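Updated July
By Shamim Khokhar

We use cookies to remember your basket and to see which pages people read. Accept or change settings.

Hi, I'm Shamim, and Grirby is my secondhand sweater shop. I run it out of a two-bedroom house in Rirneck, and if you've ordered from us you've probably had a parcel tied up with the green string I bought far too much of in our first year (still going!).

I started out selling my own sweaters. I'd worked for Otov for 8 years, in a back office with the air conditioning set for polar bears, and by the time I left I owned more knitwear than any person in this climate can wear. I put a few up for sale, they went, and a neighbor asked if I'd do hers. Then her sister wanted in. Then I was driving home from estate sales with the back seat full and thinking, well, I guess this is a job now.

What we sell is plain to describe – used sweaters and cardigans, checked over, mended if they need it and folded properly. I'm fussy about the folding. My mother had us kids fold the family laundry on the big bed every evening at 7, and she'd undo a sloppy one without saying a word and hand it right back to you. I still work on a bed. A table is too narrow for a grown-up sweater with its arms out, and the mattress has enough give that you can smooth the knit flat without dragging it. 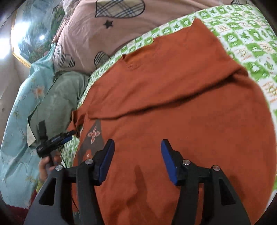 HOW WE WORK

Orange is my weakness, I'll admit it. A rusty one like this with a little pink flower on it would have gone straight into my own closet a few years back, and I'm trying to be better about that. Sweaters get spread out flat first so I can look at the neckline, which is where the ribbing tends to go wavy on older pieces. Then one sleeve comes across the body, then the other, and the bottom comes up to meet the shoulders. Anything with a printed design gets folded so the crease misses the print if there's any way to manage it. Sometimes there isn't, and I pad the fold with tissue.

Nothing here goes on a hanger, ever. Hangers give knits those pointy shoulders and I can't stand them.

Mending happens in the second bedroom, on Minhas yarn mostly, which comes in enough odd shades that I can usually get close. If a mend shows, I'll say so in the listing. I've had customers write in and ask for the visible ones on purpose, so now there's a whole section for those and it sells faster than the rest of the shop!

We ship twice a week and I answer all the emails myself, usually at night with a cup of tea going cold next to me. Write and tell me what you're looking for – a color, a size, the cardigan your grandfather had. I keep a list by the door and take it with me when I go hunting.

Join the Grirby newsletter. One email a month, unsubscribe any time.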